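# Chapter 6: Watching a Machine Work

In June the Šimkus workshop in Mokolcombe opens its doors for one day. Visitors come in groups of 18, and each group gets 20 minutes at each bench. Most people walk past the first bench quickly. It has a gray enclosure, a set of colored pegs and a gripper that comes down from above. The task looks like a toy for a small child.

This chapter starts at that bench. The job of putting a peg in a hole contains most of the problems you will meet in the rest of Part Two: where the part is, how it is turned, how hard to hold it, and when to let go. 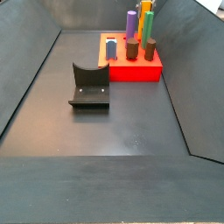 **Figure 6.1** The gripper at the top of the yellow peg, Mokolcombe open day.

A person does this job without planning it. You look at the block, pick it up, and turn your wrist while your hand is still moving. If the block catches on the rim of the hole, you feel it and wiggle. A machine has to be given each of these steps in some form, either as written instructions or as something learned from many recorded attempts.

The people who ran the bench had kept a log of attempts made in the week before the open day. There were 246 entries. Of these, 72 were marked "stopped," meaning that the operator ended the attempt before the peg was in place. The log was pinned up beside the bench, and visitors were free to read it. We will use it again in Section 6.4.

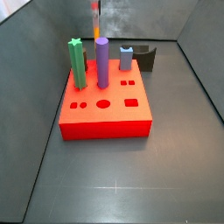 Tolerance is the first term you need. It is the amount of error a task can accept and still come out right. For a peg and a hole, tolerance depends on the gap between them, and also on shape. A round peg can be turned to any angle about its own axis and still fit its hole. The purple cylinder in the second photograph is a part of this kind. The green star beside it is harder, as its five points must line up with the hole before it can go down. A five-pointed star has five correct angles, and a plain rectangle has two.

Tilt is the second source of error. A peg may be over the right spot and turned the right way but still lean. Foam will give a little when this happens. Metal will not, and the peg may jam.

The printed guide from the open day, which the workshop calls the Clullden sheet, asks visitors to watch the gripper and ignore the peg. Try this yourself when you next see a demonstration. Note where the gripper slows down, and whether it pauses before it opens.

**Before you read on**

1. Choose a household object that fits into another, such as a plug or a lid. At how many angles will it fit?
2. Put the two together with your eyes closed. Write down what your fingers told you.
3. Keep your notes for Section 6.2, where the Torano method for describing angles is introduced.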